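Re-teaching the table frame on a two-arm sorting cell

Applies to the Berkarance bench cells with twin arms, controller software 4 and later. Written by Kenna Guthrie, checked on the Hileck cell by Lewis Cowie.

Re-teach the table frame whenever the table has been moved, a gripper has been changed, or picks have drifted to one side. The procedure is done first in the simulator and then on the cell. Allow half a morning the first time.

Before you start

You will need the pointed teaching tip, a 4 mm hex key, a lint-free cloth, isopropyl alcohol, a feeler gauge set and the current cell file. The teaching tip lives in the lid of the calibration case. If the tip is bent or the point is visibly rounded, do not use it. Get the spare from stores.

Save a copy of the cell file under a new name. Do not overwrite the working file until the last check has passed. On the Hileck cell a table frame was once saved over the shoulder frame of the second arm, and it took Katia Sanna most of July to find out why the two arms disagreed.

Put both arms in manual mode at reduced speed. Lock out the cell at the isolator before fitting anything to a wrist by hand, and follow your own site's lockout procedure where it differs from this page.

Step 1. Clean and check the table

Remove loose parts from the work surface and wipe it down with alcohol. Check the table for rock by pressing on opposite corners. If it moves, adjust the feet and tighten the locknuts. A frame taught on a rocking table is wasted work.

Check that the tray and the parts platform are hard against their locating pins. A 0.1 mm feeler should not enter between the pin and the edge of the fixture.

Step 2. Fit the teaching tip

Take the gripper off the first arm. Two of the four screws are longer than the others and go on the cable side. Fit the tip, tighten in a cross pattern and restore power. Select the tip as the active tool. If the gripper is left as the active tool, every point will be out by the length of the fingers.

Rotate the wrist about the tip with the point held just over a scribed mark. If the point wanders by more than the width of the scribed line, redo the tool calibration before going any further.

Step 3. Teach the three points

Teach the origin first, at the scribed cross nearest the first arm. Teach the second point along the long side of the work surface, then the third on the short side. Approach each mark from above, at the slowest jog setting, and stop when a slip of paper will just drag under the tip.

Record each point twice, moving well clear between the two. The readings should agree within 0.2 mm. If they don't, look for play in the tip clamp before blaming the arm.

Step 4. Repeat for the second arm

Move the first arm to its park position. Fit the tip to the second arm and teach the same three marks in the same order. The two arms must share one set of marks. Sheena Munro's notes from the Tokano install suggest using separate marks to save reach. That worked there with a longer table and should not be copied on the bench cells.

Step 5. Load the new frames in the simulator

Open the copied cell file, paste in both frames and rebuild the model. Set the fixtures and blocks to their nominal positions, then bring both arms in over the table and look at the clearances from above. Shadows in the rendered view are useful for judging height, but turn on the distance readout before trusting a gap.

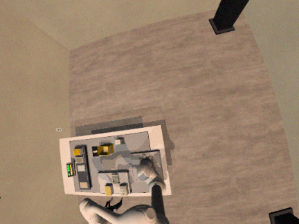 Run the handover path at 8 per cent speed and watch the separation value between the two arms. The minimum allowed on this cell is 171 mm, measured between link surfaces and excluding the grippers. If the value drops below that, the usual cause is a swapped sign in the rotation of the second frame. Correct the frame. Do not widen the path to get around it.

Next, step each arm through its pick positions one at a time. The tool point should sit on the centre of each block in plan. An offset that is the same at every block points to the origin. An offset that grows with distance from the origin points to the second or third point, and only that point needs teaching again.

Step 6. Prove it on the cell

Lock out, refit both grippers and restore power. Select the gripper tools again. Run the pick sequence dry, at reduced speed, with a hand on the enable switch. Then load parts and run 7 complete cycles. Any missed pick means going back to step 3.

When the cycles are clean, rename the copied file as the working file and archive the old one. Enter both frames in the cell log, with your initials and the serial number of the teaching tip.

Questions about the log format go to Eilidh Lennox.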